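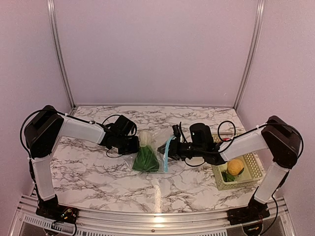

# What Happens to a T-Shirt Before You Wear It?

Look at the label inside your shirt. It will probably tell you the size, how to wash it, and the name of a country. The label leaves out most of the shirt's story. A shirt passes through many hands before it gets to you, and the people doing that work live in lots of different places.

Some people use the words "ethical fashion" when they talk about clothes made in a way that is fair to workers and careful with land and water. This page is about what those words mean and how you can tell when they are being used properly.

## It starts in a field

Cotton grows on a bushy plant. When the plant is ready, its seed pods split open and white fluff pushes out. The fluff is made of fibers, and each one is thinner than a hair.

Cotton needs warm weather and a good deal of water. In places with plenty of rain, that is not much of a problem. In dry places, farmers have to bring the water in from rivers or from under the ground, and then there is less for other things — drinking, fishing, growing food.

Insects like cotton too. Many farmers spray the plants to keep insects away. Organic cotton is grown without most of those sprays. It can take more work, so it often costs more.

## From fluff to cloth

After picking, the cotton goes to a **gin**. This is a machine that pulls the fibers away from the seeds. The seeds can be pressed to make oil.

Next comes **spinning**. The fibers are combed so that they lie in the same direction, then twisted together into yarn. Try it yourself with a cotton ball: pull it out slowly and roll it between your fingers. It gets stronger as it twists.

T-shirt cloth is **knitted**, which means the yarn is made into rows of tiny loops. Loops can stretch, and so can your T-shirt. Jeans are **woven**. The threads in woven cloth go over and under each other, so it stretches much less.

Then the cloth is dyed. Dyeing uses water, heat, and chemicals. A careful dye house cleans its water before letting it go. A careless one may send colored water straight into a river.

## The people who sew

Cutting and sewing is the part where people do the most work by hand. Sewing machines are fast, but someone has to guide the cloth. Cloth is floppy and slippery, and it doesn't stay where you put it.

In many factories each person does one job. One joins the shoulders. Another sews on the sleeves. Another does the bottom hem, all day long.

Treasa Ní Bhriain runs a small clothing workshop called Stukby. Her workers make children's T-shirts and sweatshirts, and they change jobs during the day so their hands and eyes get a rest.

"A sleeve is harder than it looks," she says. "You are sewing a curve onto another curve, and they bend in opposite directions. New people practice on scraps until they stop getting puckers."

Stukby finished 490 shirts in October. A big factory can make more than 2000 in one day. Small workshops are not always fairer than big factories, though. What matters is how the workers are treated.

## What is fair?

Here are some questions people ask about a factory:

- Are the workers paid enough for food, a home, and school things for their children?
- Are the doors unlocked, and are there enough ways out if there is a fire?
- Can workers take breaks and go home on time?
- Are all the workers old enough to have a job?
- Can they speak up about a problem without losing their job?

Pay that covers what a family needs is called a **living wage**. It is different from a **minimum wage**, the lowest pay the law allows. In some countries the minimum wage is too low to live on.

## Why do some shirts cost so little?

A shop can sell a shirt cheaply for several reasons. It may have ordered a huge number at once. The cloth may be thin. The shop may be getting rid of old stock. Or somebody along the way may have been paid very little.

You can't tell which it is from the price. Expensive shirts can be made in bad factories too. It helps more when a company says where its clothes are made and lets other people come in and check.

## Words to watch for

**Organic** tells you how the cotton was grown. It doesn't always tell you how the sewing workers were paid.

**Recycled** means some of the material was used before. Look for how much. A shirt that is 30 percent recycled is 70 percent new.

**Eco** and **green** can mean almost anything. If a label uses one of these words and gives no details, it hasn't told you much.

## Things you can do

Wear what you have for as long as it fits. Wash clothes when they are dirty, and hang them up to dry if you can. Learn to sew on a button. Pass on things you have outgrown — to a cousin, a neighbor, or a clothes swap at school.

If you're curious about a brand, write to it with an adult's help. Ask who sewed your shirt and in which town. Some companies will send a proper answer. Others will send a nice letter that doesn't answer the question, and you can write back and ask again.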